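Small Wardrobes in Shared Student Housing: Capacity, Hanging Order and Retrieval

Final report, second-year project in Residential Interiors
Students: Gunnlaugur Þorgeirsson and Trilok Semwal

1. Background

The residence at Zukville was refurbished room by room over several summers, and each bedroom received one built-in wardrobe. The wardrobes are narrow. They were planned to fit between the door frame and the end of the bed, and the width left for clothing was whatever the plan allowed. Residents have raised the matter at house meetings more than once, usually with the request that a second wardrobe be provided. The housing office replied that the rooms cannot take a second piece of full-height furniture without blocking the radiator.

Our project was set up to study what can be done with the wardrobe that exists. We were asked by our department to look at three questions: how residents currently use the hanging space, which garments cause difficulty when they are hung or taken down, and whether a change in the arrangement of rails and hangers would make daily use easier. The project did not include drawers, shoe storage or laundry facilities, although residents often mentioned these in conversation.

The residence at Veltville, which has wider wardrobes of an older type, was used for comparison. Its rooms are otherwise similar in size.

2. Method

The work was carried out over one term and finished in August. It had two parts.

The first was a written questionnaire sent to all residents at both sites. We received 475 completed forms. The form asked what the resident hangs, what the resident folds, how often an item falls when another is removed, and whether plastic garment covers are kept on after cleaning. A final open field invited comments. Forms left blank apart from the open field were read but are not included in the tables.

The second part was practical. A wardrobe of the Zukville pattern was set up and fitted in turn with different rail arrangements and different kinds of hanger. Garments of several weights were hung, taken down and hung again in each arrangement, and any garment that slipped or caught on its neighbor was noted. In total, 1,842 removals were logged. We kept the same garments throughout so that the arrangements could be compared.

The budget for rails, brackets and hangers was 700 dollars. Of this, the largest share went to the adjustable rail set from Kuusisto, which was ordered early in the term and arrived with one bracket missing. The replacement took three weeks, and the testing of the cross-rail arrangement was moved to the end of the schedule for this reason. The remaining hangers came from Grultach, a local shop that deals in fittings from closed stores.

3. Results of the questionnaire

Residents at Zukville reported a fuller rail than those at Veltville, as expected. The more useful finding concerned what was on the rail. Heavy outer garments were kept in the bedroom wardrobe all year by most respondents at both sites, including through the warm months. At Veltville this caused few complaints. At Zukville it was the most common reason given for difficulty in closing the door.

Plastic covers were the second point. A considerable share of respondents leave the thin cover from the dry cleaner on the garment until it is next worn. Several wrote that they do this to keep dust off formal clothing, and two wrote that they had never considered taking it off. The covers cling to neighboring garments and ride up when something is pulled out beside them. In the open field, one resident described taking out a shirt and finding the cover from the next hanger had come with it.

Few residents sort the rail in any fixed order. Where an order was reported, it was most often by frequency of use, with the items worn every week kept closest to the door. Sorting by length was reported less often but was spoken of with some satisfaction by those who had tried it, as it leaves a clear space under the short garments for a box or bag.

The open comments also contained a number of remarks about noise. Wire hangers on a metal rail can be heard through the partition wall, and residents who leave early in the morning are aware of it. We had not planned to study noise, and no measurements were made.

4. Results of the practical trials

4.1 Rail position

The original fitting is a single rail running from side to side at the upper part of the wardrobe. Garments hung on it face the side walls, and in a narrow wardrobe this limits the number that can be seen at once. The alternative was to mount rails along the walls themselves, from front to back, and to leave the middle open. A person then reaches in between the two rows.

The wall-mounted arrangement held fewer garments than the single rail when both were filled as tightly as possible. At ordinary filling the difference was small. Garments were easier to identify, and the hand could reach the hook without first pushing the neighbors aside. The drawback is that items at the back remain difficult to reach, particularly for a shorter person, and that bulky shoulders on facing rails meet in the middle.

4.2 Hanger type

Hangers were assessed for the way the hook leaves the rail and for how well the garment stays in place. A hook with a wide opening lifts away easily but also swings when it is touched. A tight hook stays still but must be raised straight up, and this requires clearance above the rail. In the Zukville wardrobe the shelf above the rail leaves little clearance, and tight hooks caught on it repeatedly. We recommend that any new rail be lowered by 5 centimeters to allow for this.

Thick molded hangers kept the shoulders of jackets in good shape but used a great deal of width. We would keep them for one or two garments at most.

4.3 Hooks, covers and reaching in
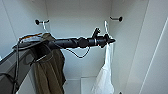
Clearance around the hook proved to matter more in daily use than the total length of the rail. A garment is taken down by its hook, and whatever is doing the reaching needs space beside the hook as well as above it. In the narrow white wardrobe, an olive-green garment hangs from a white hook over the left wall-mounted rail, its folds falling a long way down, while the gripper is right up against a second white hanger hook on the right with something thin, white and crumpled hanging beneath it. Light items of this sort gave more trouble in the trials than their weight would suggest. They shift with any movement of air or of the neighboring garment, and they are easily drawn along with it. Heavier garments hang straight and return to their place. We therefore advise that light and covered items be kept together on one side, with a gap of a hand's width between them and the outer garments.

Covers made of woven cloth were tried in place of plastic ones. They did not cling, but they hide the garment completely, and it was necessary to tie a label to the hook.

5. Discussion

The two residences differ in furniture, but the habits of the residents are much alike. It follows that the crowding at Zukville cannot be addressed by advice on tidiness alone. A resident who moves from Veltville brings the same number of coats and finds that they do not fit.

The cross-rail arrangement, tested last, performed poorly. It divides the wardrobe into a front and a rear section, and the rear section was ignored by everyone who was asked to use it for a day. We had expected more of this option and had spent nearly half of the fitting time on it.

There are limits to what can be concluded. The practical trials used one wardrobe and one set of garments, chosen by the two of us. Long dresses and traditional dress were not represented, and a respondent at Veltville pointed this out in her comments on the form. Her objection is fair. A later project should include full-length garments from the start, as they affect the height at which a rail can be set.

6. Recommendations to the housing office

Fit wall-mounted rails on both sides of the Zukville wardrobes when the rooms are next repainted, and lower them by the amount given in section 4.2.

Supply each room with a basic set of slim hangers of one type. Mixed hangers sit at different heights and tangle.

Provide a shared closet on each floor for winter coats, to be opened on Tuesday evenings and by arrangement with the residence desk.

Include a short note on garment covers in the welcome folder, asking residents to remove plastic covers or to group covered items at one side of the wardrobe.

7. Division of work

Gunnlaugur Þorgeirsson prepared the questionnaire and wrote sections 1, 3 and 6. Trilok Semwal was responsible for the rail fittings and the removal log and wrote sections 2 and 4. Section 5 was written jointly. The completed forms and the log sheets have been handed in to the department office together with the unused brackets – eleven in all – and the spare key to the test wardrobe.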